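May 19, 2019

Sunday, shop quiet, got more done than all week. Packing test for the Serna repair kits. Question is still whether the kit ships in one carton or two, and what the post does to it.

- Pouch is the dark fabric one with the zipper. Kgomotso wants to keep it, I'm fine with that
- Carton is the plain kraft one, hinged lid. No printing till we settle on the size
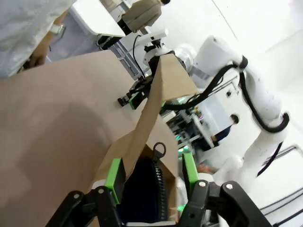
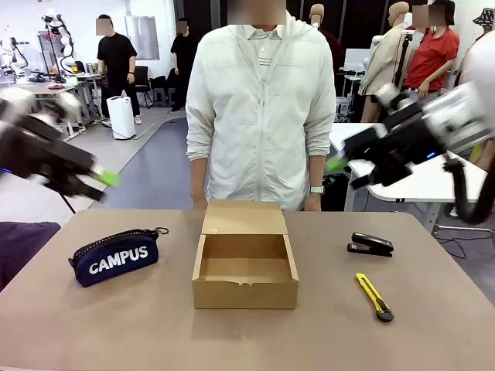 ## Drop tests

Waist height onto concrete, corner first, then flat. Did 4 drops per carton and stopped there, corners get too soft after that to mean anything.

Carton A: corner crushed, glue tube fine. Lid tab popped on the last one.
Carton B (paper fill, tight): nothing moved. Lid stayed shut. Better but slow to pack, and the paper costs.

Tape: the water-activated stuff holds but my strips keep curling. Wet the board a bit too? Ask Petronella, she used it at Trostitley.

## Weight

Kit plus carton B over the 50 g we allowed ourselves for packing. Need to reweigh, the scale was drifting after lunch and I dont trust the last readings. New batteries!!

## Stock

2,204 patches on the shelf per Mpho's sheet. Enough for the June order if Kolano takes the small kit only. If they want the large one too we are short, and Pai takes forever to ship. Somebody call them Monday, I'm at the dentist.

## To do

- [ ] instruction sheet, fold it smaller, it catches on the zipper
- [x] cut spare dividers
- [ ] Vusumuzi to redo the lable, address block too close to the edge
- [ ] mail 2 test kits to Jui-lin, ask her to photograph the corners before opening
- [ ] find out who took the good tape gun

Carton C not tested, ran out of board.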